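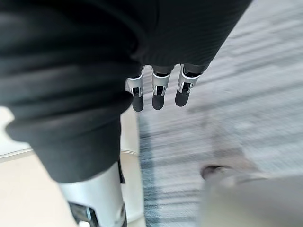

Ustalby, October 27, 2024

I have spent the whole day in the living room with Hailu, and my knees are telling me that the floor is hard. I write this before I sleep, or tomorrow I will remember only the good half.

The morning went to the sleeve. In July I was sure that the arms did not need any cover. Then one cable got pinched between the elbow and the side of the body, and I lost a week looking for the fault, so now there is gray cloth over everything down to the wrist. I sewed it myself and it is too wide. When the arm is bent the cloth collects in folds, and when the arm is straight it hangs down lower than I would like. I pinned it and took out the pins again. The elbow wants the extra cloth and the shoulder does not want it, and I have only one tube of fabric for both. I think I must cut it in two parts and join them with a zipper, or with hook tape, which is faster to open.

Fingers: the silver brackets are good now. I had new pins for them from Tarnberg, a little longer than the old ones, and they don't walk out anymore when the hand shakes. I put a small drop of thread lock on the screws and waited the full time that is written on the bottle. Usually I don't wait. The fingertips are the same gray ones as before. I wanted to try the softer ones, but they are still in the mold, and I promised myself to change only one thing in a day.

I weighed the hand with the kitchen scale, with the wrist plate and the short cable. It says 1310 grams. My sheet from summer has a smaller number, but I did not write in the sheet if the plate was included, so the comparison is worth nothing. I write it now correctly: plate included, short cable included, sleeve not included.

After lunch I called Assunta Greco and we talked for a long time, first about her mother and then about the pillow test. She thinks I am going too fast to soft things. In her opinion I should stay with boxes and bottles until the grip is boring. She is maybe right. But boxes I can do at the bench, and I did not build something that stands in a living room so that it can lift boxes. I told her this and she laughed and said, then start with the pillow and leave the blankets for spring. So we agreed on the pillow.

The plan for the evening was simple. Hailu stands in front of the sofa, both hands low, and waits. Bandbridge gives the start signal, the arms rise slowly, the hands go to the white pillow from the two sides, close, lift a little, hold, and put it back. No walking. I only wanted to see if the arms come to the place where I believe the pillow is.

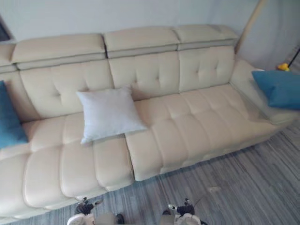 The first attempts I stopped by hand. I had given the height of the seat from the floor, but I measured it at the front edge and the leather goes lower where the pillow sits. My mistake, and a stupid one. I corrected it and started again.

Then there was the matter of the light. The sofa is shiny and almost the same color as the pillow, and the program draws the outline of the pillow much too large, with half of a back cushion inside it. With the blue cushions it has no such problem, it finds them every time. For a moment I wanted to cheat and do the test with a blue one. I did not, but I wrote it on the list as a second test, to have something that can tell me if the trouble is in the arms or in the seeing. I suspect the seeing. I closed the curtain halfway and the outline became better, then I closed it fully and it became worse again, which I don't understand yet.

In the end I got 4 attempts that I call complete, meaning that I did not touch the stop button. In 2 of them the pillow came up. In the others the hands closed and slid over the cloth and the pillow only turned on its corner. The log has roughly 2000 lines for the evening and I have not read them all. What I saw already is that the left wrist arrives later than the right one. It is a small delay but with a soft thing it matters, for the first hand pushes the pillow away before the second hand is there. I must look if this is in my settings or in Bandbridge. I will not write to their forum before I am sure, last time I was embarrassed.

When the pillow stayed up between the hands the first time, I said "bravo" aloud to an empty room. I felt silly and also very happy.

Things for the next days, so I don't lose them:

Cut the sleeve and try the hook tape.
Measure the seat again, at the back, with somebody sitting and with nobody sitting.
Test with a blue cushion.
Left wrist delay, read the log from the start.
Take the soft fingertips out of the mold, but don't mount them.
Ask Tarnberg if they have the pins also in the short size, for the thumb of the new hand.

I should also protect the floor in front of the sofa. There are some pale marks on it and I don't know which of them are old. A piece of the striped carpet would do, but then the feet stand on something soft and the height changes again.

Assunta sent a message just now to ask if the pillow is still alive. I will answer her tomorrow. The batteries are on the charger in the hallway, the main switch is off, I checked it twice.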